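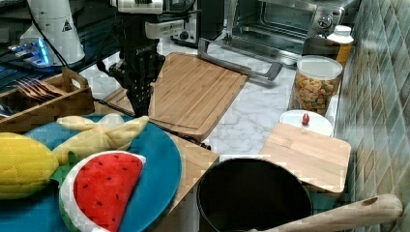
Does the Olura gripper need its own controller, or can it share with the arm?
It can share, as long as the gripper bus is set to 100 Hz in the Jostinau config.

**Status:** open, waiting on Tosesport for firmware

Log

- Swapped Gilbert fingers for Olura. Same mount, same cable run. Homed fine first go.
- 9:40 – ran the plush set (corn, banana, watermelon). Width readback lags the command. Didn't see this with Gilbert.
- Checked cable, reseated both ends. No change.
- Dropped grip force from 18 N to 8 N. Lag the same, so its not load.
- Found bus still on the old Gilbert profile. Loaded the Olura one, lag mostly gone. Comes back after an e-stop – profile doesnt survive the restart.
- Error 592 in the controller log each time, right after power up. Manual only says "profile mismatch", no fix listed.

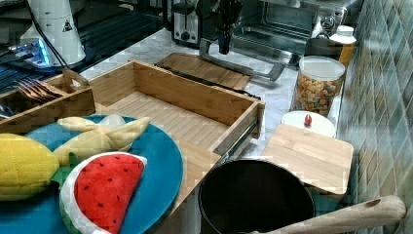
*Two-finger gripper at the back of the counter, plush food on the teal plate.*

Workaround: reload profile by hand after every e-stop, then re-home. Takes a minute.

Still to do: same set with Gilbert on the new firmware, otherwise the comparison isnt fair. Wrist camera not touched, leave teh exposure alone for now. Will update when Tosesport gets back to us.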